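Week 4 handout: setting up and looking after the hand-held gripper station

Hello again, everyone. A few of you asked after the last session whether I could write down the order I do things in at the Wimley bench, so I've typed up my notes and added the bits I always forget to say out loud. Please read them before you come in, and bring them with you, because the second half of the session is you doing it while I drink my tea and try to keep quiet.

By now you know the general idea. One person wears the straps, holds a gripper in each hand, and does an ordinary job at the table while the station records where the hands go and what the fingers do. We use the recordings to train the two-armed cell in the Randudora room. The arms can only be as good as what we hand them, and most of the poor recordings I've had to throw out over the years went wrong in the setup, well before anybody picked anything up.

Start with the cube markers. There's one on each gripper body, and they carry the square codes that let the software work out where the gripper is and which way it's turned. Wipe every face with a dry microfibre cloth (no spray, please, it creeps under the print and lifts the corners). Then give each cube a gentle wiggle between finger and thumb. If it moves at all, stop and tighten it, and redo the calibration afterwards even if you're sure it went back exactly where it was. I was sure once, in January, and we lost 63 recordings to a cube that had shifted by less than the thickness of a fingernail.

Next, the fingers. Open and close each gripper slowly ten or so times and feel for any gritty spot in the travel. The Povon log sheet has a column for finger travel, and a healthy gripper opens to 85 millimetres. If yours stops short, look for crumbs or a bit of tape in the slide before you go blaming the sensor. Nine times in ten it's tape.
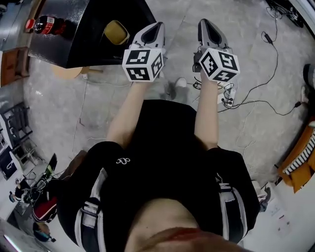 Rogério Bastos

Now the straps. Do them up before you take hold of the grippers, and adjust both sides while you're standing the way you mean to work, arms out in front and shoulders down. People tend to tighten them standing bolt upright like a soldier, and then the whole lot slides as soon as they reach for the table. Even tension left and right is what you're after — if one buckle sits a good deal higher than its partner, start over.

Cables deserve more love than they get. A cable should hang with enough slack that you can reach the far side of the table without feeling a tug, and no more than that. Before each run, look down. With plug-in leads and a power strip on the floor near your feet, it's very easy to step back and pull something out, and you may not notice until the file comes up short. Shift the strip, or shift yourself, and coil whatever's left over off to one side.

Then the check run. Hold both grippers over the table with the cubes facing up and count slowly to five, then turn each wrist a quarter turn and back. The Fontes viewer should show both cubes the whole way through. If one drops out at the end of the turn, your sleeve or your other hand is probably in the way. Try it again with your elbows a little wider.

Looking after it between sessions

Batteries go on the charger at the end of the day, every day, even if the light's still green. Grippers go back in their cases with the fingers closed. Recalibrate after 248 recordings, or straight away if a gripper's been dropped, and please do tell me if you've dropped one! I've dropped plenty myself and I won't be cross. I just need it in the log.

For next week, fill in one full log sheet on your own, including a check run, and jot down anything that felt awkward. We'll take a finger housing apart together, so wear something you don't mind getting grease on.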